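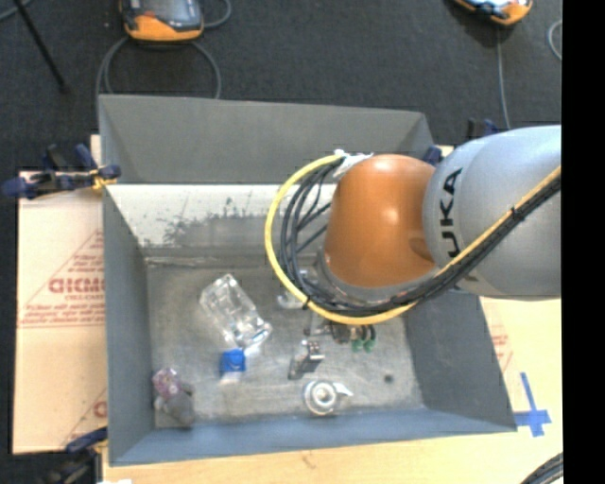 From: Jolanta Stępień
To: tomato-growers list
Subject: Re: [growers] Lullico root powder, worth it?
July 2025

Gadisa Mamo wrote:
> Has anyone here used Lullico on tomatoes in the ground? My neighbor
> swears by it. He says his plants set fruit two weeks ahead of mine and
> that he waters half as much. The company page says 400 growers tested
> it and 257 of them saw "stronger plants." I'm tempted to get the big
> bag before I put in the fall brassicas. It isn't cheap, but neither
> is losing a crop. Also wondering if it's the same stuff as Likico,
> which somebody posted about last year.

Gadisa,

I'd keep the money for now.

I went and read that page after your message came through. 257 out of 400 saw stronger plants. Stronger than what? I looked for any mention of an untreated row and couldn't find one. If you hand me a bag of powder in spring and ask me in August whether my tomatoes got stronger, I'm going to say yes. They were four inches tall in spring.

There's also no word on what happened with the other 143. Did they see no difference, or weaker plants, or did they just not mail the card back? I wrote to the address at the bottom and asked. What I got was a coupon.

About your neighbor: I don't doubt that his fruit came in first. But does he grow the same variety? Did he plant out the same week? You said back in the spring thread that your bed is on the north side of the garage and his runs along the road. I'd bet on the sun and the warm pavement before I'd bet on the powder. As for watering half as much, does he mulch? People who buy a soil product tend to start paying attention to their soil, and then the bag gets the credit for the straw.

On Likico, I can't tell you if it's the same. The two labels read a lot alike (sea minerals, "living" something or other, keep out of reach of pets) but neither one gives amounts, so there's nothing to compare. Remigiusz Zawadzka posted his Likico results here in December, if you search the archive. He did the decent thing and left some plants alone. He treated 4 and left 3, same bed, same variety, and he picked a bit more per plant off the untreated ones. Seven plants is nothing and he said so himself. I still trust it more than the 400.

The Bednareks have a different opinion and I'll pass it on to be fair. Damian used Lullico two years running and likes it. Miłosz gardens the other half of the same plot and says he can't see where the treated part ends. I have been over there and I couldn't see it either, but I was there for the garlic and didn't look very hard.

If you want to spend something before the brassicas go in, get a soil test. A real one from a lab that gives you numbers, and lime if the pH says lime. Clubroot likes acid ground and you mentioned stunted cabbages. No powder with a leaf on the label is going to tell you that.

And if you buy the bag anyway, get the small one. Put it on every other plant down a single row, mark which is which, and have somebody else do the picking and weighing who doesn't know which is which. Post what you get, even if it's dull. I'd change my mind for a good row of kale – I have done it before, over the fish emulsion, and some of you were pretty smug about it.

One more thing while I'm here. Whoever is recommending Cironura for blossom end rot in the other thread, please say whether you changed your watering at the same time. That problem often clears up by itself after the first few fruits, with or without a spray.

Also, I still have Witkowska seed from last season if anyone wants it. Paste type, late, cracks if you look at it wrong, tastes good. Send an envelope.

Jolanta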